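About Us

Hello, and thanks for wandering over to this page! I'm the one who answers the emails, writes the newsletter and teaches most of the evening classes at Drullel, so it seemed only fair that I should be the one to tell you about it. 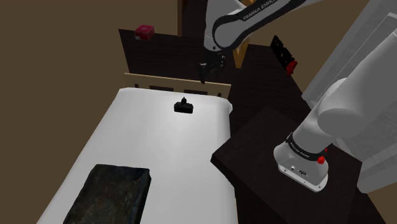 We're a small language school, and we teach Moroccan Arabic and French to grown-ups. I started it after three years of living over a bakery in Fez, where I arrived with a phrasebook and a very good accent in the one sentence I knew (it was "where is the station?", and I never once took the train). The family downstairs, the El Fassi household, more or less brought me up a second time. I learned my numbers by buying bread and my past tense by being told off for things I'd done the day before.

When I came home I missed the talking most of all. I put a card up in the library, got four replies, and we met round my kitchen table until the chairs ran out. We now rent two rooms above the shops on Randuvum Street, up one flight of stairs, with a bell that needs a proper shove.

Classes are small and rather noisy. You'll be speaking in the first ten minutes, probably badly, and so will everyone else - please don't let that put you off! We do grammar too, but usually after you've bumped into it and want to know what it was. Beginners start in October and there's a shorter spring course for people who already have a bit. If you're somewhere in between, write to me and we'll have a chat on the phone to work out where you'd be happiest.

We use our own course book, called Amel. It began as a pile of photocopies and has grown to 44 units, with recordings made by friends in Fez and Rabat. You can hear a moped in unit 12 and I've grown too fond of it to record that one again. The book comes with your fees, so there's nothing extra to buy except a notebook.

We also have a lending shelf of 308 books, mostly novels and cookery, plus some children's stories which are much harder than they look. Borrow what you like for as long as you're enrolled. I do ask for the cookery ones back before the end of term supper, as I need the recipes.

If you'd like to see a class before you sign up, you're very welcome to sit in on one for free. Drop me a line through the contact page and tell me which language you fancy and which evenings you can manage. I answer everything myself, normally with a cup of mint tea going cold next to me.

Page last updated February 26, 2026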